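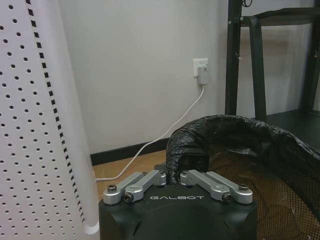 Wrist Cameras Should Be Judged on Bad Backgrounds

Svenja Schwerdtfeger
30 March 2025

Most comparisons of wrist cameras are run over a clean table with a matte surface and a few solid-colored blocks. The results are repeatable and they say little about how the arm will behave in an occupied room. I have run these comparisons for a long time, including the table kind, and I now think the table kind should be dropped from purchasing decisions entirely.

Consider a wastebasket. A mesh basket with a black liner folded over the rim is a common object, and it defeats a surprising number of depth pipelines. The mesh lets the floor through, so a stereo matcher has two surfaces to choose from at nearly every pixel. The liner is dark and glossy, and its highlights move when the wrist moves. Put a black gripper in front of it and the lower part of the view has very little contrast between tool and target. The silver finger linkages are often the only part of the hand that segments cleanly, and in soft, even room light they come close to washing out.

A white panel with a regular grid of small holes causes the opposite trouble. There is plenty of texture and all of it is the same. Block matching locks onto the wrong hole and reports a confident distance that is off by one period of the pattern. A thin white cable crossing a light gray wall simply drops out of the depth map. The planner then treats the space as free.

We tested two camera modules on the same wrist mount, the Umham and the Tormont, with the same controller and the same lighting. Each made 200 approaches to a lined basket and stopped short of contact. The Umham returned a usable rim edge on 47 of them. The Tormont did much better on the rim and worse on the perforated panel, where it produced false near surfaces that stopped the arm. On the block table the two modules could not be told apart. A buyer with only the table result would have picked on price.

The usual objection is that clutter cannot be controlled. Two labs will never have the same bag with the same folds, so the numbers do not transfer. I accept that the numbers do not transfer. The ranking of failure types mostly does. When the Trasarholm lab repeated our runs with its own basket and its own wall, the counts changed and the order of the faults stayed the same.

A second objection is that the fault lies in software and the camera should not be blamed for it. This would matter more if people replaced their software as often as vendors suggest. Most teams run the supplied driver with default settings, and that combination is what should be tested.

Gripper geometry belongs in the same test. Parallel-bar linkages held open take up a good part of the lower view, and the pivot screws produce small bright points that some trackers pick up as features. Those features move with the camera, so they pull the motion estimate toward zero. A fixed mask solves this for one finger position. The Rivadeneira controller updates the mask from joint angle, and in our logs it removed nearly all of the drift. Few data sheets mention self-occlusion at all.

My proposal is modest. Publish the table result if you must, and next to it publish one run against mesh, one against a glossy bag, one against a repeating pattern and one against a thin cable on a plain wall. Leave the failed frames in. We plan to release ours in June, with the driver settings unchanged from delivery.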